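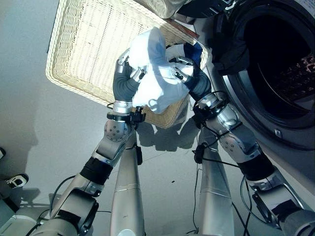 What changes for households when the Orkside shared laundry rooms move to metered billing?
Each household will pay for the water and power its own loads use, read from a meter on every machine, in place of the flat monthly fee now added to rent.

Orkside Housing to Meter Shared Laundry Rooms in 19 Buildings

ORKSIDE, 8/15/25. Orkside Housing will replace flat-fee laundry billing with metered billing in 19 residential buildings. The change covers 1,462 apartments and 227 washers and dryers. Meters will be supplied by Jinano and installed by Pallow, a local plumbing and electrical contractor.

Under the current system, every apartment pays the same laundry fee regardless of use. A review completed in July found that use varied widely between apartments of the same size. Households with in-unit washers were also paying the shared fee.

Each washer will be fitted with a cold-water flow meter, a hot-water flow meter and an electric submeter. Dryers will have the electric submeter only. Residents start a machine with the same key fob they use for the front door. The reading at the end of the cycle is recorded against the apartment number and appears on the next monthly statement as a separate line. A cycle that stops because of a machine fault is not billed.

"The meters are read at the end of each cycle and the totals are checked against the building's main supply once a week," said Omar Twal, building systems manager at Orkside Housing. "If the two figures differ by more than the allowed margin, the room is inspected before statements go out."

Installation will begin at the Moussa building, which has eight machines in a single basement room. Work there will be done one machine at a time, so the room will stay open. In buildings with more than one laundry room, one room will close while the other remains in service. Notices will be posted on the door of each room before work starts.

Drain lines and shutoff valves will be inspected during the same visit. Valves that do not close fully will be replaced. Dryer vents will be cleaned to the outside wall.

Rates will be set per gallon and per kilowatt-hour at the price Orkside Housing pays its suppliers, plus a fixed maintenance charge per cycle. The rate sheet will be mailed with the last flat-fee statement. Residents who do not use the shared rooms will have no laundry line on their statements.

"Residents can dispute a reading within two statements," said Maya Nimri, head of tenant accounts. "We will send them the cycle record, with start time, end time and volume."

Fob readers will have raised markings and a tone for each step. Printed instructions will be available at the rental office on request.

Press contact: Salamatu Aryee, Orkside Housing
Resident inquiries: Hường Văn, Tenant Accounts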